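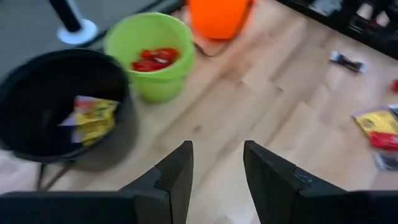 Wood top at Bamgate, close up. Small brown knot in it.

Ticket 2077
Site: Bamgate, ground floor
Opened: October 4, 2026
Raised by: Loan Âu
Picked up by: Mieczysław Kalinowski
Subject: wifi drops, then phones drop, then everything comes back by itself

LOAN – first message
Wifi going off again at Bamgate. Not the whole building, just ground floor. Laptops say connected, no internet. A minute or two later the desk phones go to "registering" and any call gets cut. Then it all comes back. Happened four times before lunch. I rebooted the Skusis box by the stairs, made no difference that I could see. Rang Caltell, they say line is fine their end and no outage. Can somebody look please, we've got the ordering to do and I keep losing the page halfway down.

MK
Looking now. Can get into the Skusis from here so it isn't dead. Couple of questions. Does first floor stay up while ground floor is off? Are the phones plugged in by cable or is it the cordless ones? And which lights are on the Caltell box when it happens?

LOAN
First floor fine, asked them. Phones are the cabled ones. Caltell box all green, steady, checked twice during. The little printer goes off as well.

MK
Right, so cabled kit is going too. Not a wifi fault then, or not only. First floor hangs off its own switch so I'm looking at the ground floor switch or the cable feeding it. Logs below are what I could pull.

Log notes, ground floor switch
– port 48 (uplink) down, up, down, up. Same pattern each time
– no power loss, uptime carries on right through
– after each uplink drop, phones lose registration and have to go round again
– error count on 48 climbing, all other ports clean
– fan ok, temp ok

So the switch isn't restarting. It's the uplink. Cable, or the port itself. Could be the far end as well, haven't ruled it out.

LOAN
Which cable is that, there's a lot of them. Most are grey.

MK
Last socket on the far right, bottom row. Should have a label saying UP. Don't pull it yet! Just see if it's sat in properly and whether the clip's intact.

LOAN
Clip's gone. It wobbles. There's no label. When I touched it everyone shouted so I assume it's that one.

MK
That's the one. Sorry to everyone who shouted. There should be spare patch leads in the Ansah cupboard, top shelf, in a bag. Any of the short ones will do. Wait until the ordering's saved, then swap both ends.

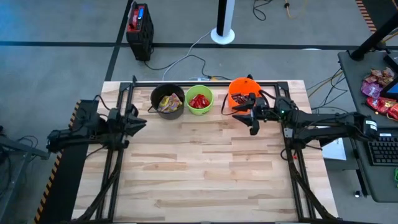

Other thing I spotted while I was in there, the wifi on the Skusis was set to 80 wide. No idea who did that, it wasn't me and it isn't in the July notes. Too wide for that building with next door's so close. Put it back to 20 on the ground floor. Slower on paper, but it should hold better. Laptops will have dropped for a few seconds when I saved it, that was me and not the fault.

LOAN
Ordering saved. Found the bag. Going to swap now, phones off for a sec.

LOAN
Done. New one clicks in. Old one's in the bin so nobody puts it back. Phones came back quicker than usual I think? Printer is printing somebody's stuff from this morning.

MK
Link's up, full speed. It was negotiating down before, didn't notice that first time round. Have cleared the error count on 48 so we can see if it moves. Please don't reboot anything for now even if it's tempting, the counters go back to nought and I can't tell what's happend.

LOAN
Ok. Caltell rang back by the way, want to send an engineer. Do I say yes?

MK
No, hold them off. If they come out and the fault's on our side they charge for the visit. Tell them we're monitoring. If they insist on a reference give them this ticket number.

MK – later
Errors on 48 still at zero. No drops on the uplink. Two laptops roaming back and forth between the stairs unit and the kitchen one, which is a bit untidy but not what you're reporting. Will look at the power levels another time, separate ticket.

LOAN
No drops here either. One phone (the one by the door) shows the wrong time, hour out. Was like that before.

MK
Time setting, fixed, it'll correct itself when it next checks in. Or pull its cable and put it back if you're impatient.

To do
– order more short patch leads, that bag is getting low
– label both ends of the new uplink, UP, in pen if nothing else
– find out who changed the channel width
– write the port 48 thing into the Bamgate sheet

Status: monitoring. Leaving open until the to do list is done. Loan, if it drops agian just note the time and reply on here, don't open a new one.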